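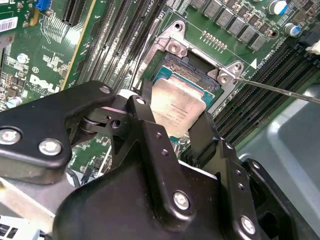 Households in Grellerach will be able to drop off old computers, monitors and printers at no charge starting in March, under an agreement the town council approved on Tuesday night.

The agreement is with Nandix, a recycling and resale firm that already collects used office equipment from businesses in the county. It replaces the twice-a-year collection days at the fairgrounds, which the town has paid for out of its solid waste budget. Residents were charged a fee for each monitor at those events, and the line of cars often reached the highway before the gates opened.

Under the new plan, the town will supply a covered drop-off area at the transfer station on Sendano Road. Nandix will empty it every week, sort what comes in, and keep the money from anything it can resell. The town will pay the company $495 a month toward hauling. The contract runs for one year and can be renewed by a vote of the council.

Four members voted in favor and one voted against. The member who voted no said the town should have asked for a share of resale income, and pointed to the price of used memory and processors over the past year. The public works department replied that it had asked both bidders for a share and that neither would agree to it without a higher hauling fee. The other bidder, Paisan, proposed a fee of $1,000 a month and pickups every other week.

## What will be accepted

The drop-off area will take desktop computers, laptops, monitors, printers, keyboards, cables, routers and cell phones. Televisions will be accepted up to a limit of 4 per household per year. Smoke alarms, refrigerators, air conditioners and loose batteries will not be taken. Batteries can still be left in the red cabinet beside the station office, and appliances still go through the county.

Computers do not need to be complete. The company said it will take machines with missing drives or panels, as well as bare circuit boards and power supplies, as long as they are dry and not mixed in with household trash.

Desktop towers make up the largest share of what the town gets by count. At the fall collection day, residents turned in 264 of them, more than the number of laptops and printers put together. Most were sent out of state to be shredded for metal. Nandix told the council that it opens each desktop before deciding what to do with it. Machines that are recent enough are repaired and sold. Processors, memory and power supplies are pulled from many of the rest, and the boards and cases go to separate metal buyers.

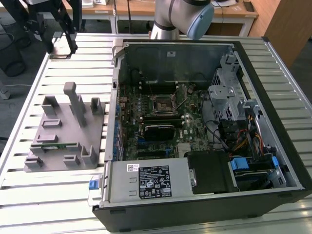
## Personal data

Several residents asked at the meeting what happens to files left on old drives. The contract requires Nandix to wipe or destroy every drive it receives, and to send the town a monthly list of drive serial numbers with the method used for each. The public works department will keep the lists for three years.

The town still advises people to remove their drives or erase them before drop-off. The library will hold a help session on the first Saturday of March for anyone who wants to learn how. Bring the computer and its power cord. Staff can help copy files to a USB drive, but residents need to bring their own. No sign-up is needed.

## Hours and access

The drop-off area will be open during regular transfer station hours, 8 a.m. to 3:30 p.m. Wednesday through Saturday. A resident sticker is required. Stickers are sold at the town clerk's office and are good through the end of the year. People who do not drive can call public works to ask about home pickup, which will be offered once a month if there is enough demand.

Small businesses with fewer than ten employees may use the site for up to five items a month. Larger businesses, schools and landlords clearing out units will have to arrange their own pickup.

Anything left outside the gate after hours will be treated as illegal dumping, the department said, and the camera at the entrance will stay on.

The spring collection day at the fairgrounds, which had been planned for April, is canceled. The household paint and chemical collection usually held on the same day will go ahead as scheduled. The council will get a first report on tonnage and costs in June.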